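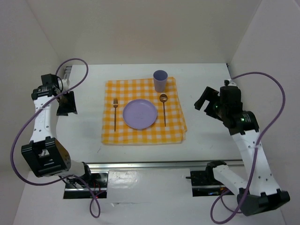 Ticket: product photos won't upload to shop page
Status: closed
Opened by: Fidelina Tamayo
Assigned to: Gerrit Van Leeuwen

Tableware listings in Zurlow stop at 900 KB and give "upload failed, try again." Same in two browsers. Smaller files go through.

Gerrit: Checked the account limit, it is set to 5 MB. Please clear the cache and retry.

Fidelina: Cleared. Same error at 3:40 pm.

Gerrit: Found an old size rule left over from the October update. Removed it and raised the timeout to 300 seconds.

Fidelina: All 6 files uploaded. Thumbnails took a few minutes to show up. OK to close.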